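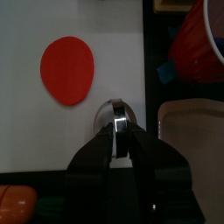

Most people pick a white in two minutes and then live with it for ten years, she told me before I had my notebook open. She has run the Plenik paint store in Rorell long enough to have sold some families the same color twice.

The store carries almost 700 shades on cards. I asked how many of them people buy. "The same few," she said. "White, off-white, gray. Then somebody comes in for a red front door and it's the best part of my week."

Red is the hard one, she says. It covers badly over white unless you put down a gray primer first, and customers don't like hearing they need another can.

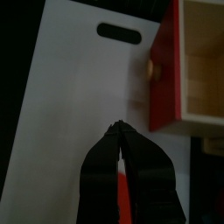
Red, black and white.

She started out at Ostamex, on the factory side, filling cans on the night shift. Retail suited her better. "At the factory you never hear what the room looked like after. In here they come back and tell you, good or bad."

June was busy. The old houses on Vestergaard Street were all being done at the same time, and one owner wanted the trim black – window frames, porch rail, everything. She tried to talk him into a dark green. He bought the black.

"I was wrong about that one," she said. "I drive past it now and I like it. Black shows dust, though, and pollen in spring. I told him that and he said he owned a hose."
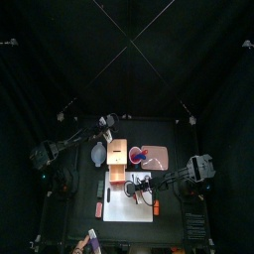

Black fabric over a black tabletop.

Her own kitchen has been three different yellows and is now plain white. She paints on her days off, and she still tapes the baseboards even though her husband thinks it's a waste of an evening.

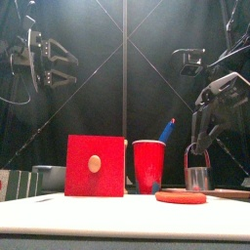 How big should a test patch be?

Two feet across at least, and put it on more than one wall. Look at it in the morning and again with the lamps on before you buy the rest.

She had a customer waiting by then, holding a chip of old plaster in a sandwich bag, so we stopped.

07/08/2022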